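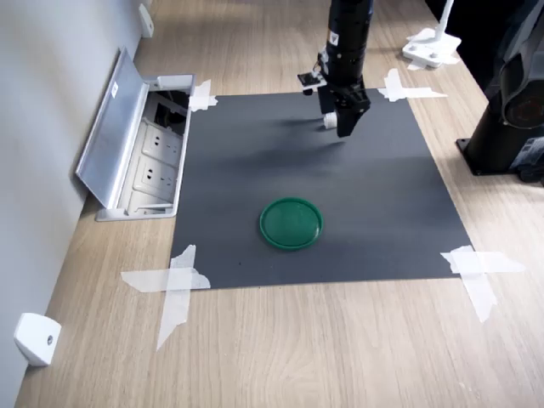
Figure 4.1 Dark mat on a light wooden tabletop, taped at the corners.

Chapter 4
The Work Surface

In this chapter
Choosing a mat
Taping the corners
Setting out small parts
Lifting and storing the mat

Key terms: mat, crossed tape, contrast, fold line, residue

Chapter 3 dealt with tables and their height. We now turn to what goes on top of them. Most small-parts work is done on a mat or a sheet of heavy paper laid over the table. The mat marks out where the work happens and keeps tools off the finish. It also gives small things a plain background, so they can be found again.

Color comes first. A wood-grain surface has lines running through it, and a pale screw or a scrap of clear plastic can be hard to pick out against them. Dark gray has no pattern and very little shine. A green bottle cap stands out on it at once, and so does anything white. Black also works, but it shows dust sooner, and a black part laid on it may be overlooked. If most of your parts are dark, use a light mat. The exercises in this book assume a dark one.

Size comes next. The mat should be big enough for the job with a hand's width to spare on each side. A mat that hangs over the edge of the table will be pulled by sleeves and belts. The students in the Netthorpe course cut theirs from a roll, 38 inches on a side, and trimmed them later when a table was too narrow.

A mat that has been stored folded will keep a fold line. Lay it out with the fold pointing down into the table — that is, with the ridge up — and press along it with the flat of your hand. Do not iron it. A faint line does no harm, though very light round parts may settle against it. 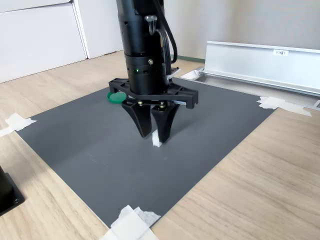
Faint scuffs can be left alone as well. Replace the mat when the surface begins to flake or when a crease will no longer lie down under tape.

Taping is the step most often rushed. Masking tape is the usual choice for wood. Wipe the table first and let it dry. Tape one corner, smooth the mat toward the opposite corner, and tape that one. Then do the remaining 2 corners. At each corner, lay one strip across the mat and onto the table, and lay a second strip over it to form a cross. Torn ends are fine. What matters is that each strip reaches well onto the wood. Tape that bunches up should be pulled off and laid again, as a crumpled piece makes a bump that catches the wrist.

Set out your parts only after the tape is down. Begin with a single part, such as a lid, and leave clear space around it. The Mitard method, covered in Chapter 5, adds parts one at a time from this starting point. 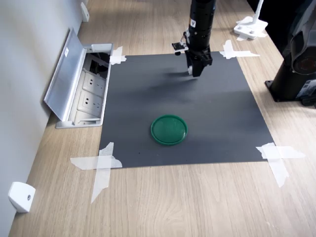 Marites Navarro objects to the crossed strips. She tapes each corner with one wide strip set on the diagonal, and says that it holds just as well on a tabletop and comes up in one pull at the end of the day. Crosses, in her view, are worth the extra tape only when the mat will stay down for a week or more.

Both ways are used in this book. Exercise 4.1 calls for crosses and Exercise 4.2 for the single strip, and you should try each on the same table before settling on one.

To lift the mat, peel the tape back low and slowly, from the table side inward. Any residue on the wood can be rubbed off with a soft cloth and a little warm soapy water. Store the mat flat, or rolled with the working side out.

4.1 Choosing a Mat

Mats are sold by thickness and by surface. We begin with thickness.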